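Removing Creases from a Printed Fabric Backdrop

Lay the backdrop face down on a flat table. Set a steamer to low and work from the center out, holding the head 4 inches off the cloth. 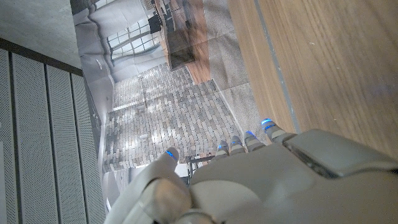 Can vinyl be steamed the same way?
Vinyl softens too fast for steam — unroll it in a warm room and weight the corners for 52 hours.

Let fabric cool for 10 minutes before hanging. Store it rolled on a tube, print side out.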